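Vurnstead Visitor Map Data
README and data card, release 8
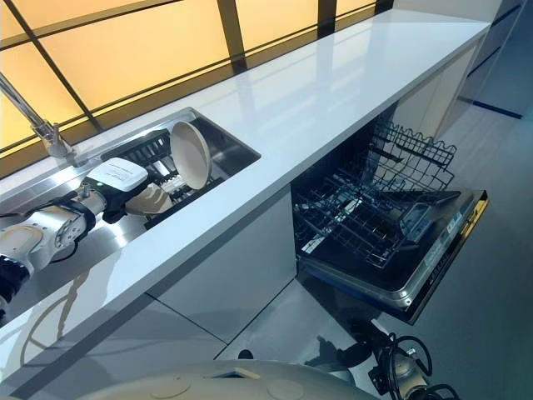
The Vurnstead Visitor Map Data is a collection of place records, road lines and boundary outlines covering the Vurnstead district and the town of Nillville. It is published for mapmakers, travel writers, tour operators and local offices that need a dependable base for printed or online maps. The collection includes places to eat, places to stay, trailheads, boat landings, parking areas and public restrooms. Lodging records carry a small set of amenity fields, among them "kitchen," which is marked yes only where guests have a sink and a countertop for preparing food. A coffee maker on a dresser does not qualify.

Contents

The release holds 2,279 place records and 319 named road segments. Place records are supplied as a single comma-separated file. Roads and boundaries are supplied as separate line and area files. A short table of category codes is included and should be read before the place file is used, as several codes changed meaning after release 6.

Each place record contains a name, a category code, a latitude and longitude, a town or township, a season field and a source code. The season field gives opening and closing months where these are known. An empty season field means that the information was not supplied. It should not be read as "open all year."

Sources

Road lines were drawn from district survey sheets and corrected on the ground by the Astix mapping office. Place records were gathered from business listings submitted by owners, from signs read in the field, and from the Ševčík gazetteer, an older list of place names compiled for the lake country north of Nillville. Where the gazetteer and a current sign disagree on spelling, the sign is followed and the older form is kept in the alternate name field.

Positions

Most place positions were recorded at the main entrance. For campgrounds and parks, the position is that of the gate or fee station — drivers have little use for the center of a forest. Positions taken in the field are generally good to roughly 15 meters. Those taken from the gazetteer are less exact and carry source code G. Users preparing large-scale maps may wish to leave these out or check them separately.

Known limitations

The eastern townships are thinly covered. Footpaths are not included, although trailheads are. Two ferry landings on the north shore share one name and can be told apart only by township. Private roads appear in the road file where they lead to a public landing, and their presence does not grant a right of passage.

The boundary file shows township lines for general reference. It is not suitable for settling questions of property, taxation or school enrollment.

Updates

A new release is prepared each September, after the summer season listings have been reviewed. Corrections received between releases are held for the next one, except for road closures — these are posted in a separate notice file as they are confirmed.

Terms of use

The data may be copied, adapted and printed, including for sale, provided that the source is credited as "Vurnstead Visitor Map Data, release 8." Modified versions should be labeled as such. No warranty is given as to completeness, and the files must not be used for boat navigation.

Contacts

Data and corrections: Štěpánka Danko, Astix mapping office
Permissions and printed maps: Kevin Gilmartin, Nillville visitor desk

Correction requests should include the place name, the township and the record number.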